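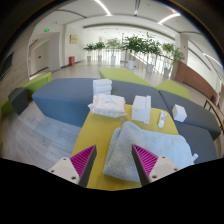 # Omstead quiz league: tiebreak scoring

**pinora_desk**
Question on rule 5. Two teams finished level on 637 points over the season. The rule says ties are decided "on countback." It does not say countback of what. I read it as rounds won. The other team's captain reads it as highest single-night score. The two readings give different winners.

**h_workneh**
Rounds won. The February rules revision dropped single-night score, as the nights are not the same length. A ten-round night pays more than an eight-round night, so the raw score is not comparable.
Hagos Workneh

**darkau2**
Disagree. The revision dropped it for seeding only. Rule 5 was left alone, and the old season table used single-night score with a footnote. If you want it normalized, divide by points available and compare percentages.

**pinora_desk**
Percentages would work, but the sheets from two of the early nights only list totals. I can't tell whether the joker round was doubled before or after the total was written down.

**h_workneh**
Before. The joker is applied on the round line, never on the total. Check the running column. If it jumps by an even number on the joker round, that fits with doubling, though it doesn't prove it.

**darkau2**
It proves very little. Half of all undoubled scores are even too.

**h_workneh**
Agreed, it's a weak check. The marker's copy settles it.

**slowbuzzer**
Separate point: is the question bank still capped at 200 per setter? I have 336 written, mostly geography and chemistry, and would like to know before I format them. Lobby seating for the next one is the same as last time.

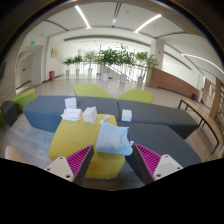 *Lobby, yellow-green ottoman with the benches nearby.*

**pinora_desk**
Cap still applies. Send the first 200 and hold the others for next season. One question per line, answer after a tab, accepted alternatives in parentheses.

**darkau2**
Back to rule 5. I'd share the title this season and write the percentage method in for the next one.

**h_workneh**
I'd still award it on rounds won. Post both sets of figures and let the captains vote.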